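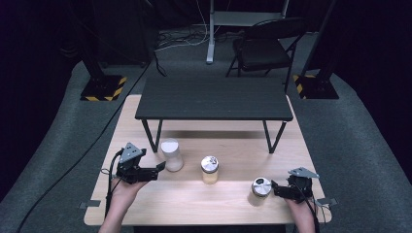
Small raised shelf on a wooden table, three containers in front.

Student Work > Housing & Design > Spring Projects
Print this page | E-mail this page
Shares: 10 | Comments: 0

Where Does the Stuff Go? Storage in Clinmont Hall
Final project report
Muthu Pisharody
4/28/25

Background

Clinmont Hall has 756 rooms, nearly all doubles. Built with one closet per room and one desk per person. That was fine when people showed up with a suitcase and a typewriter. Now it's printers, mini fridges, air fryers (not allowed, everyone has one), a second monitor, bulk ramen. Closets are the same size they always were.

My question: what do students do when the closet is full? And does buying organizers help, or do you just end up with more things plus organizers.

Method

Paper survey, 100 copies, under doors on the second and third floors. 70 came back. Two pages, mostly checkboxes, one open question at the end. Then I did 10 short interviews with people who left a room number. Notes by hand, no recordings.

I wanted to include Dirnbridge too for comparison but the housing office there didn't answer until it was too late. So this is one building only.

Problem with the survey: question four asked about "surfaces" and I never said what a surface was. Some people counted the bed. One person counted the floor. I left those answers in and didnt use question four for much.

What people said

Biggest complaint was desks, which I did not expect. I figured closets. But with a closet you can shut the door. The desk is where food, chargers, makeup, meds and homework all land, and then there's no place to do the homework, so people go to the library and the desk gets worse.

Going up was the most common fix. Bed risers, over-door hooks, little shelves that stand on top of the desk so there's a second level. People who had a desk shelf mostly liked it. Complaints were that the good ones are wide and the desks are not, and that tall bottles don't fit underneath. Measure first. Several people said this to me in an annoyed voice.

Under the bed was second. Everybody uses it. Hardly anyone could tell me what was in there without looking.

Drawer dividers did badly. Bought in August, abandoned by midterms. One girl on three said hers were in the drawer "under the stuff."

Roommates

This came up in every interview even though I didn't ask. Shared items are the hardest to store since neither person wants them on their side. Fans, vacuum, the box of cleaning things. One pair had a deal where the vacuum moved sides every month. Worked until June planning started and they couldn't agree who was taking it home.

Cost

The Zinia shelf units the bookstore carries were the ones people mentioned most, and the price was the main reason people gave for not getting one. The free table in the Kandasamy lounge (move-out leftovers) was a better source, if you go early. Most people had no idea it existed. Housing could put that in the welcome email, it costs nothing.

Limits

Two floors of one building. Spring only, so people have had months to pile things up. Fall would look different. Also the ones who answered probably care about storage more then the ones who didn't.

Next steps

Redo question four. Try Dirnbridge again, earlier. I would like to get tape measurements of the desks too, because the number on the housing website doesn't match mine and I only measured my own.

Thanks to everyone who let me look under their bed.

Print this page | E-mail this page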